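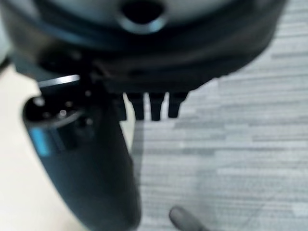

Floor first, cushions later.

How to reset a sofa without buying anything

I don't believe in the karate chop. Every styling page tells you to whack a dent in the top of the cushion, and all it has ever done for mine is wear out the seam. The method I use takes 3 minutes, less if you don't own many cushions.

1. Clear the seat and the floor in front of it. Vacuum before you touch the cushions, whatever the Gemar booklet says about doing it last.

2. Smooth the seat with a flat hand, front to back. Fabric sprays are supposed to help. I tried the Yeoman one on a cream sofa and couldn't pick the treated side.

3. Put the coloured cushion in first. Hold it by both sides, low down, and stand it up against the backrest.
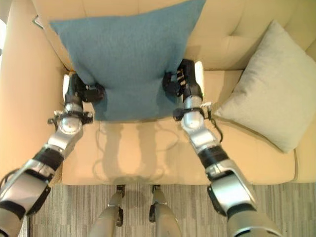 Blue cushion upright, pale one leaning on its corner.

4. Lean the lighter cushion on the other side, turned so a corner points up. Purists want everything square at 90 degrees. Try both and suit yourself, but I think two squares in a row look like a waiting room.

5. Let go and leave it for a bit.

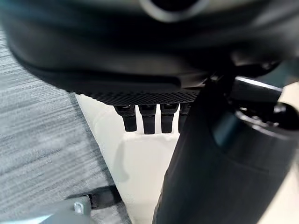
If a cushion keeps slumping, the filling is probably too light for its cover. Shops will push a feather insert at you, and Horndale wanted $200 for a pair, a bit rich for something people sit on. Try an insert one size up before you spend that sort of money. Wash the covers by the care tag, zips closed, and dry them flat out of the sun.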